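**Notes for session 2: the demonstration at Evumico**
Saturday, February 23, 2019
Prepared by Nazma Gunawardena. Please read before the seminar and bring your own notes from the visit.

These notes are for everybody who came with us to the Evumico workshop, and also for the students who could not get a seat in the bus. They follow the order of the morning. Where I was not sure what I heard, I asked Tanvir Cassim afterwards by e-mail, and he corrected two of my sentences.

## 1. What the workshop does

Evumico does not sell robots. It collects examples of handling work and gives them to other teams, who use them to teach a robot arm. The project we visited has the name Jomitine. In Jomitine a person holds the gripper in the hand and does a small household task with it. The movement of the fingers is recorded together with what the camera on the gripper sees.

Impi Koskela, who led the demonstration, explained the idea with a comparison. If you drive an arm from a distance with a joystick, you are slow and your hand feels nothing. If you hold the tool yourself, you feel when the object begins to slip, and you correct it before you have thought about it. This quick correction is what they want to have in the recording.

One recording is called an *episode*. It begins when both grippers are open and it ends when the object is in its place and the grippers are open again. Please use this word in your reports, and not "video" or "test".

## 2. The soap task

The task for visitors was to take a bar of soap out of its dish, put it on the table and put it back. It sounds like a thing for children. Of the 12 students who tried, only Yichen Yuan did it at the first attempt.

Soap is a difficult object for several reasons. It has no flat sides to hold. The wall of the dish is low, but it is still in the way of the fingers. And if you press too much on one side, the bar turns in the dish and you have to start again.
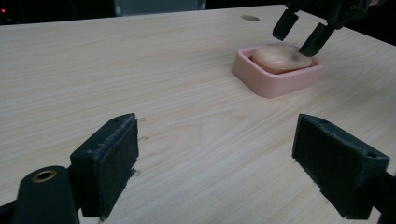 *Course Notes in Automation, vol. 2, no. 40, p. 182*

Look at how the far gripper comes to the soap: it reaches down from above, with one finger over the table on the left of the dish and the tip of the other on the soap. The near gripper is open and holds nothing. Compare this with your own attempt. Many of you came from the side, and then the finger meets the wall of the dish before it meets the soap.

Notice also the dark foam pads on the inner faces of the near fingers. Koskela said that the foam is there to make the contact softer, so that a small mistake in the angle does not push the object away. The price is that the pads become worn and have to be changed. She changes them when the edge starts to break, and she writes the date in the workshop book.

## 3. Questions from the group

Zarmeena Bhutto asked why they do not simply use a gripper with a suction cup. The answer was that a suction cup would be good for this one object, but the same tool must later take a spoon or a cloth. They accept that two fingers are not the best for anything.

I asked what happens with the bad episodes, for example when the soap falls. They keep them, with a mark. A dropped bar which is picked up again is even useful – the robot must learn what to do after a mistake. Only the episodes where the person stops and talks are deleted.

There was also a question about the camera. It is fixed to the gripper and moves with the hand, so the view changes all the time. Cassim sees this as an advantage, as the camera will sit in the same place when the gripper is mounted on the arm.

## 4. For the seminar

Write one page about the following points:

- Describe your own episode from the open grippers to the open grippers. Where did you lose time?
- Which part of the task could be done with one gripper only?
- Suggest another object from a bathroom or kitchen that would be harder than soap, and say why.

Those who were not at the visit can work from section 2 and from the notes of a colleague. Please write on the page whose notes you used.

The second visit, in October, will be to Skuditz, where the arms are mounted and run. Closed shoes are required there, and the list for the bus will hang on my door.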